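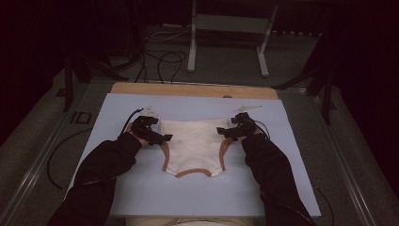
Hetia Community > Household > Clothes & Linens > Storing and Folding

Browse Ask Unanswered My Posts Sign In

Does folding bound-edge underwear flat really keep the edges from curling?

Konrad Zwahlen
September 18, 2021

I have a drawer of cream cotton briefs with tan binding around the leg openings. I bought them in July and the binding already rolls over on itself. A relative swears that if you lay each pair on a flat board, waistband away from you, smooth it by the top corners and fold it in thirds, the edges will stay put. She has a folding board and talks about it the way other people talk about their church.

I tried it for a few weeks. I can't tell that it did much. They look fine in the drawer and then go through the wash and come back curled, so I'm laying them flat all over again. It takes me 30 minutes to get through a basket that used to take five.

Two things I'd like to know before I give up on this. Is there any point to the board, or would the top of the dresser do? And does the folding make any difference to the binding at all, or is it decided in the wash? I also have a few with faint gray patches, and I've been told that's from folding them damp, which sounds made up to me.

Please don't tell me to buy a drawer organizer. I have one.

Tags: underwear, folding, cotton, binding, curling edges 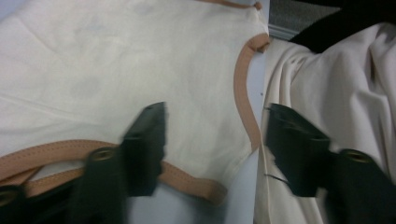 Igor Machala
Fabric Care Contributor, 739 posts

I'd be suspicious of anybody who says a fold cures a curl. Folding keeps a thing in whatever shape it was in when you put it away. If the edge went in rolled, it comes out rolled with a crease on top.

Curling on a bound edge mostly comes from the binding and the cotton not shrinking by the same amount. The cotton pulls in during a hot wash or a hot dryer, the binding doesn't (or does, and the cotton doesn't), and the edge has to go somewhere. You can see if that's your trouble in one load. Wash half of them cool and dry them flat on a towel for 24 hours, do the other half your usual way, and put them side by side. Don't iron either lot or you won't learn anything.

As for the board, I've used one and I've used a kitchen table. The board is nice because you can turn it and it doesn't have crumbs on it. That's the whole case for it. Smoothing from the top corners does help, mind you. Hold the waistband at both corners, give it a light pull sideways, then run a thumb down the curve of each edge. Don't stretch the curve itself. I think people do that because it looks neater for a second, and then it waves.

Gray patches, I doubt the damp folding story too, at least as the only explanation. Damp cotton in a closed drawer can mildew, but that usually smells. Patches with no smell are more often detergent or softener that never rinsed out. Run a pair through a plain rinse with nothing added and look at it again in daylight. If the patch is lighter, there's your answer. If it's the same, I don't know, and I wouldn't trust someone who claims to know from a picture.

Check the stitching on the binding while you're at it. Once a thread comes loose at a corner, the end works its way out and the edge flips no matter how you fold. A couple of hand stitches will hold it.

drawer_of_gutov
Member

just buy the seamless kind, no binding no problem

Marta H.
Member

Mine curled for years and I did get them to behave, but I'm not convinced it was the method. I started folding on a board and also quit using the dryer in the same month, so take your pick. I lean toward the dryer.

The one thing I'd argue with above is the thirds. If your fold line lands on the binding you get a hard bump there. I fold the sides in only as far as the waistband allows, then bring the bottom up and tuck it. It's slower. I do about half the pile that way and lose patience with the rest, and to be fair the rest look the same by the time I wear them.

I also bought a Tranmont fabric spray that was supposed to relax the edges. Smelled good, did nothing I could see. Save your money.

Konrad Zwahlen
Original poster

Thanks. I'll do the half and half wash. The board is going back behind the door until somebody shows me a pair that stayed flat. Marta, I looked, and my fold does land right on the binding, so I'll move it over on the next load. The gray ones are in a plain rinse now.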